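Student team completes door-handling stage in simulated household robot course

FULTSIDE, April 2024 – A student team from the Fultside robotics course has completed the door-handling stage of its two-semester project, in which a two-armed robot is controlled through a set of simulated apartments. The stage closed with a run of 980 graded attempts, and the code has been passed to the group working on object retrieval.

The project, called Mukivus, began in September. It is carried out entirely in simulation. Students write and test control software for a mobile robot with a torso, two arms and two grippers, and submit it to a shared server that runs each program against rooms it has not encountered before. The course has no hardware component this year.

Room layouts are produced by a generator the students named Vullard. It draws floor plans, assigns surface materials to walls and floors, and places doors, fixtures and small objects. Materials are picked independently for each surface, so a tiled wall may stand next to stone paving or wood grain. According to the course notes, this is intended to keep vision models from relying on color and texture to locate a door. The generator has produced 3614 layouts to date. Of these, 100 were held back for grading and were not available to the teams during development.

Doors were chosen as the second stage after a navigation exercise in the fall. The task is divided into 4 steps: approach, handle contact, opening, and passage through the doorway. Each step is scored separately, and a program that fails one step receives no points for those after it. Contact between the torso and the door panel is logged and deducted from the score. Contact between the gripper and the handle is not penalized unless the force exceeds a set limit.

The team reported that handle contact took the most development time. Early versions planned the arm motion once, at the start of the approach, and did not correct it when the base stopped short of its target. The current version recomputes the gripper position at a fixed interval until the fingers close. A second change concerned the arm not in use. It had been left in its default pose, where it struck door frames in narrow rooms. It is now held close to the body during the approach and released after passage.

Camera tilt caused a further problem. When the robot leans to extend its reach, the onboard view rotates with it, and the detector used in the first version had been trained on level views only. Handles were missed or placed on the wrong side of the panel. The team added rotated views to the training set and now passes the measured tilt to the detector along with each frame.
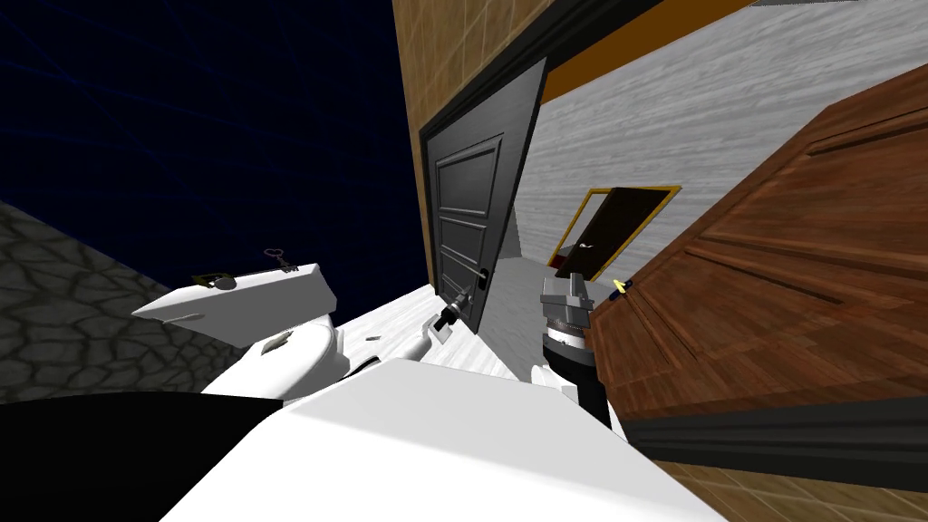

Simulated view from the robot, with the left gripper at the lever of an open black door.

Grading was done with the Bozkurt scoring script, which the course adopted this year in place of manual review. The script replays each attempt from its log and marks the point at which a step was completed or abandoned. Teams receive the replay with their score and may contest a result once. Log files from the door stage will remain on the course server until the end of the semester.

The next stage uses small items placed on furniture and fixtures. Programs will have to find a named item, pick it up and carry it to another room, which in most layouts requires passing at least one door. The door-handling code will be reused without changes for the first round of tests. Teams may submit their own replacement for the second round, provided it runs within the same time limit.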